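Zandham robotics club through to Medbridge final

May 27, 2020

The student robotics club at Zandham has qualified for the final of the Medbridge Challenge, where entries must teach a robot arm to handle everyday items by copying a person. The team's project, called Ekano, has been running since February. 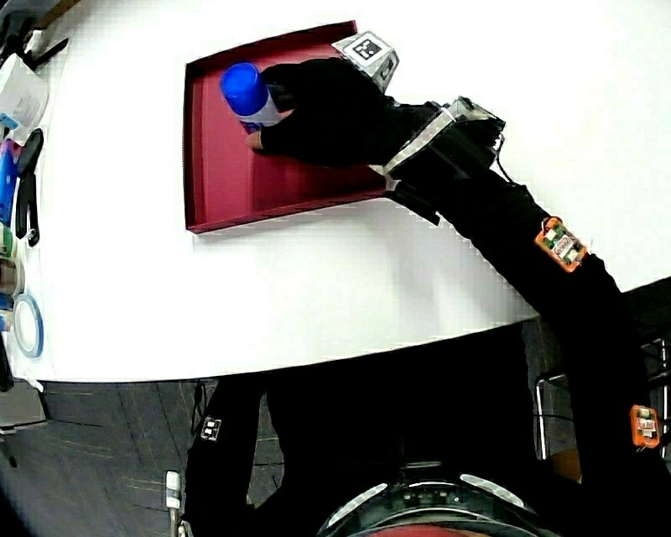
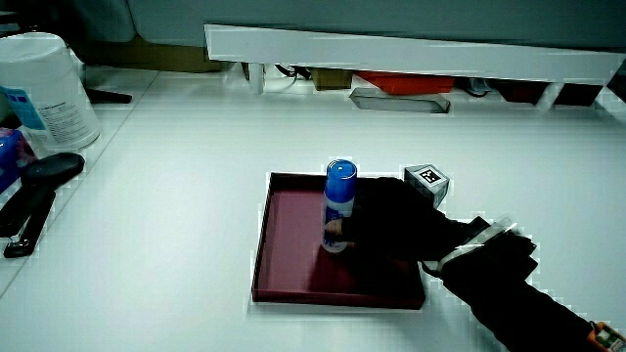
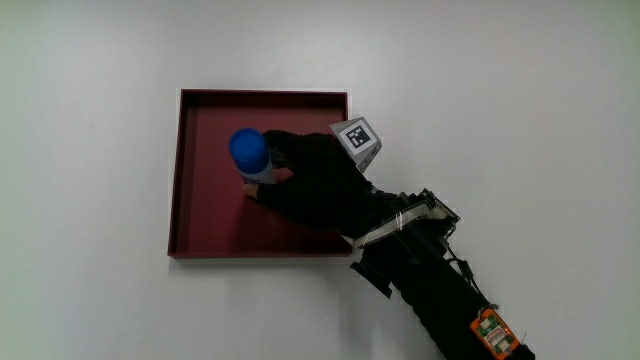 A gloved hand, a blue cap and a dark red tray, seen from three angles.

Ekano scored 611 points out of a possible 766 in the qualifying round. Entries needed 380 to go through. The club lost most of its marks on speed – the judges allow 2 minutes per item and the arm ran over on several of them.

Club leader Enda Cronin said the members were pleased with the result but had plenty left to do. "Our grip is good now," he said. "Letting go of things neatly is the hard part, and we want more examples of that before the final."

The software that plans the arm's movements is known in the club as Pop. It was written by second-year students and will be rewritten in part over the summer. New members can join at the start of next term and no experience is needed.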